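Drandine Home Help – Flowers and Table

4 min read

How to arrange roses and blue hydrangea for a long table, when the stems are all different?

Posted by rakena_garden

Hello everybody. I must prepare the tables for a family lunch in June, and I would like to ask for some advice before I buy too much. The lunch is in the hall in Plorcombe, where the tables are white and rectangular, and they are put together end to end, so there is a line where one table meets the next. I do not want to use a tablecloth because the last time it was sliding all the day.

My idea is red roses with light blue hydrangea. My sister says that red and blue together is too strong, and that I should take pink. I have already the red ones, so pink would be a new expense. The roses are artificial and the hydrangea is also artificial, from two different shops. The rose stems are long and rather thin. The hydrangea heads are large and they have short stems, so in a vase the roses stand up high and the hydrangea sits at the bottom like a cabbage.

I have 29 roses in total. Is it better to put them in vases, or to lay them flat on the table? If I lay them flat, how do I keep them from looking like somebody forgot them there? And in which order should I do it, first the blue or first the red? I would be thankful for any experience.

Posted by mumcombe_tables

I have decorated many long tables for church lunches and for two weddings, so I will try to answer in the order that you asked.

Red and light blue is not too strong if there is enough green between them. The problem comes when the red touches the blue directly everywhere. Keep the leaves on the roses, and let also some of the hydrangea leaves be seen. On a white table you have the white as a third color, and this makes everything calmer. I would not buy the pink.

For the vases, I would leave them at home. With thin stems, the flower heads turn to every side and the guests can not see each other across the table. Flat is easier, and it takes less time to put away. 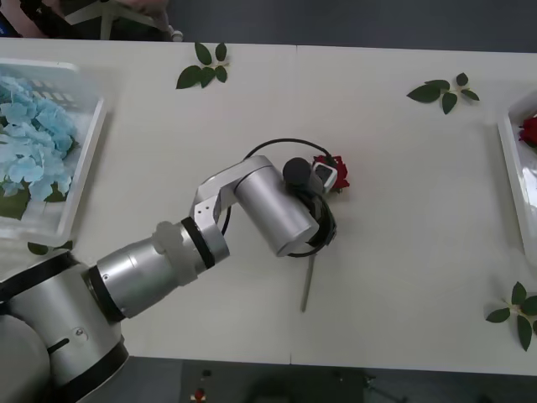

The hydrangea should be ready before you touch the first rose. Take all the heads out of their bag the evening before, pull the small petals open with your fingers, and put them close together in something low with walls, so that they support each other and do not roll. A white plastic tray, like the one at the left with the blue heads pressed together in it, is good for this, and on a white table the tray itself almost disappears. Then you can carry the whole thing to the hall in one time. The roses you bring separately, because if they lie under the hydrangea the leaves are bent and they stay bent. Take the roses one by one out of the box and hold each over the table to see which way the flower head wants to look. Every artificial rose has a better side, and it is worth to find it before you lay it down.

When the tray is in its place, you lay the roses in groups. I make a group of four on each place where two tables meet, because it takes the eye away from the line. The heads go next to each other in a soft curve, and the stems all point to the same side of the table. Do not try to make the stems perfectly parallel. If one goes a little to the side it looks more natural, and if all of them are straight it looks like cutlery.
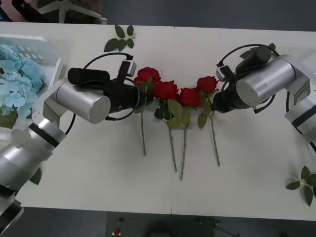

Four red roses across the middle of the table, stems toward the near edge.

A few more things that I learned by doing them wrong:

Do not cut the stems on the first day. Lay everything out at home on the kitchen table, look at it for one evening, and cut only after. Inside the stem there is usually a wire, and you need real pliers for it, the kitchen scissors will be ruined.

If a rose rolls, press the lowest leaf flat under it. The leaf works like a small foot. If it still rolls, a very small piece of the putty for posters will hold it, and it comes off a plastic table without a mark. On a painted table please try it first in a corner.

Leave free space for the dishes. This sounds obvious, but I once made a line of flowers along 3 tables and then the soup had no place. We moved the flowers to the window before anybody had sat down.

For your 29 roses this means seven groups of four, and one is left over. Put the last one in the hydrangea tray, a little to the side from the middle.

Posted by plorcombe_anna_k

Use vases but narrow ones. I have always used vases and everybody liked it. Flat flowers get sauce on them.

Posted by old_kitchen_bench

I agree mostly with the long answer, only I would do it in the other direction. First the roses, then the blue. The roses take the length, and when they lie there you see what holes you have, and the hydrangea goes in the holes. If the tray is standing there from the beginning you will arrange everything around the tray, and then it is difficult to move it.

Also about the dust. Artificial roses with the petals very tight keep the dust deep inside, and in a hall with big windows one sees it. I use a hair dryer on cold, from around an arm's length away, and a soft paint brush for what remains. The hydrangea I put head down in a bag with a spoon of salt and shake it gently. Do this outside – the salt goes everywhere.

202 people found this page helpful

Comments

rakena_garden: Thank you all very much. I tried it on the kitchen table with one group of four and the curve is really better than the straight line. My sister came to look and she has now nothing against the red.

mumcombe_tables: I am glad. Please write how many groups you used in the end.

bluepot: Does the salt work also for silk? Mine are quite old and I am afraid for the color.

old_kitchen_bench: For old silk I would take only the brush.

rakena_garden: We will use six groups, the end table is for the cake. The other roses go by the door.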